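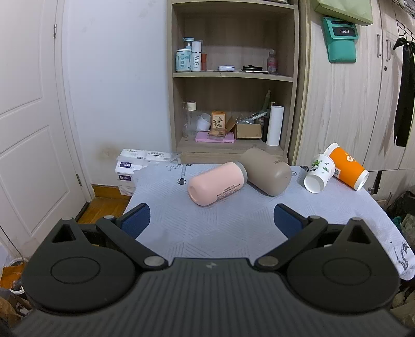 Re: January capsule wardrobe — coats and what goes under them

January 21, 2024

Hello all,

Sorry for the silence, I've been buried in the sales and only came up for air last night (my bank card needs a lie down). I loved reading everyone's lists though! Somebody wrote this last week:

> I've got my capsule down to 24 pieces but I'm stuck on a coat. I tried the Millow wrap one in camel and the sleeves swamped me. Is the Kultberg any better on short arms? And do you all count scarves as pieces or not? I've got 12 of them and it wrecks my numbers.

Right, so I own the Kultberg in navy and I live in it. The sleeves are neater than the Millow, and the cuffs turn back without looking like you borrowed your dad's coat. I'm 5 foot nothing and I didn't have to get mine altered. The belt is a bit mean, mind you. If you like a big floppy bow at the waist you'll be disappointed, it only just ties over a chunky jumper.

As for scarves, I don't count them. Or gloves. Or the bobble hat. My own list stands at 22 and if I let the scarves in I'd have to give up shoes!

What I've been wearing underneath, most days, is the Bajwa ribbed polo neck in rust with a long pleated skirt and flat boots. It's warm, it goes under the coat without bunching, and I can go from work to the pub in it. I did try it with the wide grey trousers but all that fabric with the coat on top — no thank you, I looked like a settee.

One more thing on colour. I'd got it into my head that everything had to be navy, grey or cream, and by the second week of January I was bored silly. So now I let myself have two loud things. Mine are the rust polo and a mustard cardigan, and they go together better than they should. 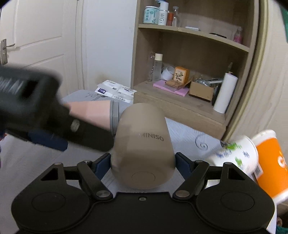

Are the Piduron ankle boots true to size?

They come up small, so go up half a size, or a full one if you wear thick socks. I got mine in the dark brown, item 906 in their winter booklet, and the heel is low enough to run for a bus in. The zip was stiff for the first few days and then it eased off.

I still haven't found a decent black skirt with pockets, so if you've seen one please shout. Knee length or longer, nothing shiny, and no elastic at the front. I'll put my full list up once I've decided about the denim jacket.

Keep warm!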